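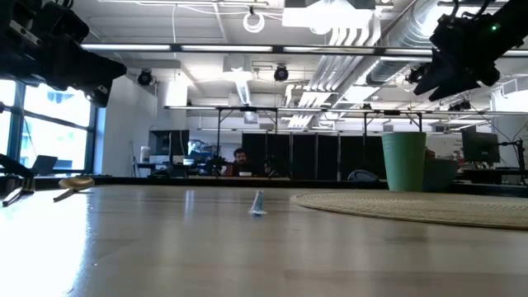

¿Qué hace un planificador de movimientos cuando dos brazos deben trabajar sobre la misma mesa?

Calcula una trayectoria para cada brazo, comprueba que las dos no se cruzan en el mismo instante y, si se cruzan, retrasa una de ellas o busca otro camino.

Noticias > Software > Notas de prensa

Drasia presenta Fovach 4, su nuevo planificador para robots de dos brazos

La empresa de software Drasia anuncia la disponibilidad de Fovach 4, la nueva versión de su programa de planificación y control para robots de dos brazos. La versión puede descargarse desde este mes de junio y es compatible con los proyectos creados en la versión anterior, después de una conversión que el mismo programa propone al abrirlos.

Fovach 4 calcula las trayectorias de los dos brazos en una sola operación. En las versiones precedentes, el segundo brazo se planificaba cuando el primero ya tenía su camino fijado, y esto producía esperas largas en tareas donde las pinzas deben acercarse mucho. El nuevo método reparte el tiempo entre ambos brazos y admite que el usuario indique cuál de ellos tiene prioridad.

El desarrollo se ha realizado sobre una mesa de madera clara, con los dos brazos negros suspendidos por encima y objetos de uso corriente: un vaso alto de plástico verde azulado, una estera redonda de yute, un utensilio de madera parecido a una cuchara. La luz natural que entra por las ventanas deja una parte del tablero casi blanca, y el módulo de percepción ha sido revisado para estas condiciones. Ahora estima por separado el reflejo y el borde del objeto, y comunica al planificador un valor de confianza. Cuando el valor es bajo, el brazo se detiene a una distancia que el usuario configura.

“Los objetos translúcidos nos han costado la mayor parte del trabajo”, explica Anisa Santoso, responsable de percepción en Drasia. “Una pieza pequeña de plástico azul, vista a contraluz, puede desaparecer para el sistema. Hemos preferido que el programa diga que no está seguro, y que el operador lo vea en la pantalla.”

Para validar la versión, el equipo ejecutó 1706 secuencias de recogida y colocación. De ellas, 133 terminaron en una parada por confianza baja y quedaron registradas para su análisis. El tiempo medio de planificación conjunta fue de 355 milisegundos en el ordenador de referencia, cuya configuración se detalla en la documentación técnica.

La versión incluye también Mirinum, un visor que reproduce cada secuencia con las trayectorias previstas y las ejecutadas, una encima de la otra. Mirinum se instala como componente separado – no es necesario para el uso del planificador – y permite exportar los registros en formato CSV.

La distribución y el soporte técnico corren a cargo de Yeoh, que atenderá las consultas de instalación de lunes a viernes. Los clientes con contrato de mantenimiento vigente reciben la actualización sin coste. La licencia para centros de enseñanza mantiene sus condiciones actuales.

Contacto para medios: departamento de comunicación de Drasia.

Comentarios

robertillo_cnc
¿La conversión de proyectos respeta las zonas prohibidas? En la anterior tuve que dibujarlas otra vez a mano.

M. Ferrándiz
A mí me las ha respetado todas menos las cilíndricas, que las pasa a cajas. Haz copia antes.

lab_tarde
Lo de exportar a CSV lo llevábamos pidiendo mucho tiempo. ¿Mirinum funciona en Linux?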